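Chapitre 4
Se lancer sans se perdre : les premières leçons de l'entrepreneur

Avant d'ouvrir ce chapitre, permettez-moi un petit détour par Braltholm, où Ionuț Bălan a fondé Zenel un samedi de novembre, avec beaucoup d'enthousiasme et (il le raconte volontiers) pas le moindre plan de trésorerie. Il tenait un carnet de conseils glanés auprès de ses aînés, 51 en tout, dont il reconnaît n'avoir suivi que les plus commodes !

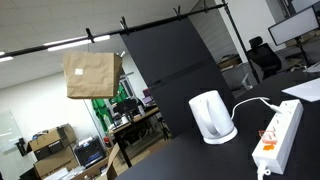 Le plus incommode concernait le prix. Ionuț facturait ses premiers clients au jugé, un peu par timidité, et il lui a fallu une quarantaine de devis, à peu près 40, pour oser demander ce que son travail valait. Vous vous reconnaîtrez peut-être, et il n'y a aucune honte à cela.

Nous reprendrons son parcours tout au long du chapitre, en le comparant à celui d'Utolel, entreprise plus prudente qui a interrogé 706 clients possibles avant de vendre quoi que ce soit.

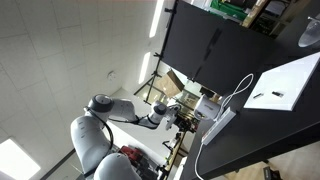 4.1 Choisir son premier client

On croit souvent que le premier client se prend comme il vient. Prenons le temps d'y regarder de plus près, carnet en main.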